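Projet de fin d'année : deux bras et une table de dînette
Forum Steneo > Robotique > Clubs et projets étudiants

selow_club
Bonjour. On est 9 au club et on prépare la démo de mai. Deux bras face à face, châssis fermé par du tissu noir, jouets de cuisine sur la table. Chaque bras doit prendre un objet et le poser à la place demandée.
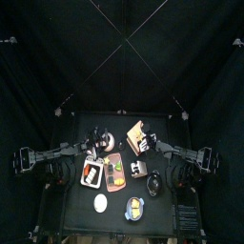 On a enregistré 600 démonstrations en téléopération. La saisie passe à peu près, la dépose beaucoup moins. Vous continueriez à enregistrer ou vous changeriez quelque chose ?

vanex31
Trop d'objets pour 600 essais. Gardez-en 2 ou 3 et enlevez le reste.

bensaid_tp
Pas d'accord. Si le jury change la table, un modèle entraîné sur une table vide est perdu. Chez nous on redistribue les objets à chaque série. 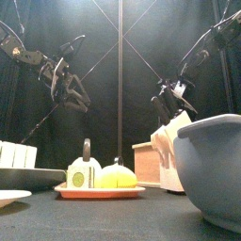

Par contre il faut noter la disposition de départ dans un tableur. On ne l'a pas fait la première année et on n'a rien pu comparer.

vanex31
Redistribuer, d'accord, mais avec 3 000 essais. Ils ne les ont pas.

selow_club
Pour l'instant on travaille surtout la boîte en bois avec les blocs.

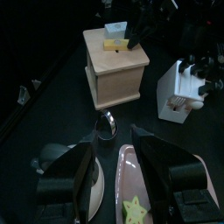

Vue au poignet, blocs jaune et bleu-gris sur la boîte

Les erreurs viennent surtout de l'orientation. Le bloc arrive au bon endroit mais de travers.

bensaid_tp
Vérifiez le jeu dans le poignet avant de toucher au modèle. Et faites des essais avec la fente dans plusieurs orientations.

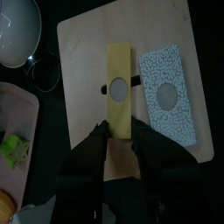 Chez nous, resserrer les vis du dernier axe avait suffi à gagner quelques degrés.

vanex31
Ça, oui. Je maintiens quand même : moins d'objets d'abord.

selow_club
On regarde les vis ce soir à 18 h et je reviens poster les résultats.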